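Actor Gøran Haugen Tells Musicians to Leave Politics Alone, Then Talks Politics for an Hour

Gøran Haugen, who spent 5 seasons as the gruff harbor cop on "Larnance," has some advice for pop singers with opinions: keep them to yourself.

Haugen made the remarks in November on the "Vurach" podcast, where he complained that fans "pay for a chorus and get a lecture." He was talking mostly about Siv Tangen, the singer who stopped her Myklebust show to urge the crowd to vote against a local arena tax.

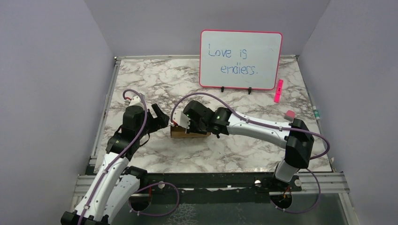
"Love is endless," in blue marker on a small whiteboard.

It's a fair gripe if you believe he means it. The trouble is that Haugen, who is 41, spent most of the same episode explaining what he would do about taxes, schools and the border. The host never asked why an actor's views on those topics should count for more than a singer's.

Haugen also claimed that Tangen's speech "emptied the place." That would be news to the venue, which says 774 tickets were sold and that it handled no refund requests. Asked where he heard otherwise, his publicist pointed to a fan post that has since been deleted.
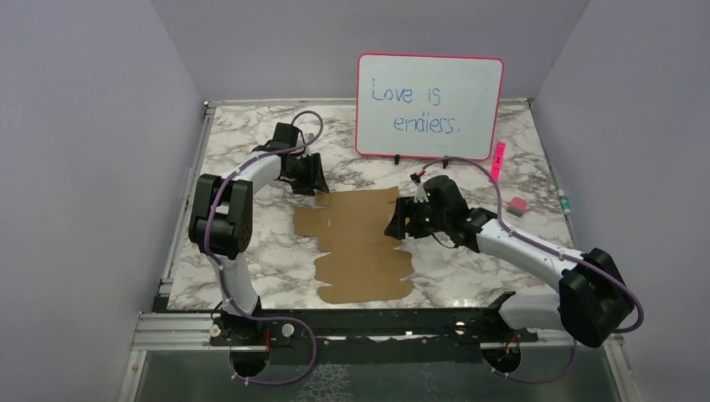

Tangen didn't take the bait for long. "He has a microphone and I have a microphone," she wrote, before going back to promoting her next single.

Whether any of this is really about politics is another matter. Haugen's new one-man show, "Stallitent," opens soon in a 400-seat theater, and the press release calls it "the opinions they told him not to share." Tickets went on sale the morning after the podcast came out.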